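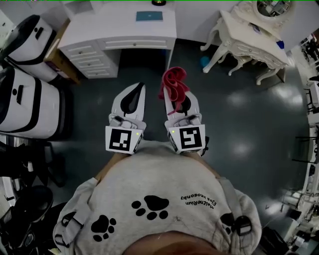
A commenter on my last post wrote that there was no point comparing hand-held grippers until I'd settled on one set of finger pads, as the pads decide nearly everything. I've thought about that on and off since July and I think it's half right. The pads decide whether you keep hold of a thing. They don't decide whether your wrist hurts by lunchtime, or whether the tracking drops out every time you turn your hand over, and those were the two things I most wanted to sort out.

So I've been going back and forth between the Lestemine and the Bisht. The Lestemine is the older of the two and the one I know best. The Bisht came from Ballurska in a box with no instructions, only a bag of screws and a sheet with the marker sizes on it. I set both up to record into Mornuden, which is the same logging program I used in the spring, so at least that part stayed the same.

The task was cloth. Pick it up, carry it over, let go. I chose it because rigid things are too easy by hand and you learn very little. A cloth bunches up, hides the end of a finger and comes away at odd angles. It also gets in front of things, and if it covers a marker for long enough the pose goes and you have to throw the attempt away.

I did 200 goes with each gripper, spread over several mornings. I stopped doing afternoons early on as the sun comes in low and the shiny floor throws it straight back up at the camera.

The Lestemine is heavier and the weight sits forward. After half an hour I was holding my elbow in against my ribs to take the strain, and in the recordings you can tell, because the reaches get shorter and shorter. The trigger is good though. It has a long even pull and you can stop it part way, so holding a cloth lightly is no trouble.

The Bisht is much kinder on the arm. The trigger is short and a bit stiff for the first third, then goes all at once. I pinched far harder than I meant to for the first day. I took the spring out, put in a softer one from the drawer and that helped, but now the fingers are slow to open again and I have to wait for them. I may try something in between.

Tracking was closer than I expected. Out of all those attempts I lost the pose badly enough to bin 3 on the Bisht. The Lestemine lost more, nearly all of them when I rolled my wrist outwards. I put that down to where its markers are mounted. I haven't tried moving them, which would be the fair thing to do before saying any more about it.

One thing I got wrong. For the first session I had the exposure on automatic, and every time I leaned over the dark floor the picture brightened and the white parts of the markers bled into the black. I fixed it at a set value and the trouble went away. I tried 717 first, in whatever units Mornuden uses, and it was too dark in the corners. I ended up at 1396, which is a little noisy but the markers read well. If you use the same program, start near there and work down.

The head strap still wants sorting. It slips forward when I look down for any length of time, and I look down the whole time. Tightening it gives me a headache. I've padded the back with a folded sock – it works for twenty minutes or so, then it needs pushing back up.

For now I'm using the Bisht for long sessions and keeping the Lestemine for anything delicate. I don't much like having two, as it means two calibrations and two sets of files, and I've already mixed the folders up once. If I could put the Lestemine trigger on the Bisht body I would, and I did measure it up, but the holes don't line up and I don't want to drill the only one I've got.

Next is the pads, so the commenter gets their way in the end. I have a softer set on order and a sheet of rubber to cut some of my own from. Same cloth, same floor, mornings only.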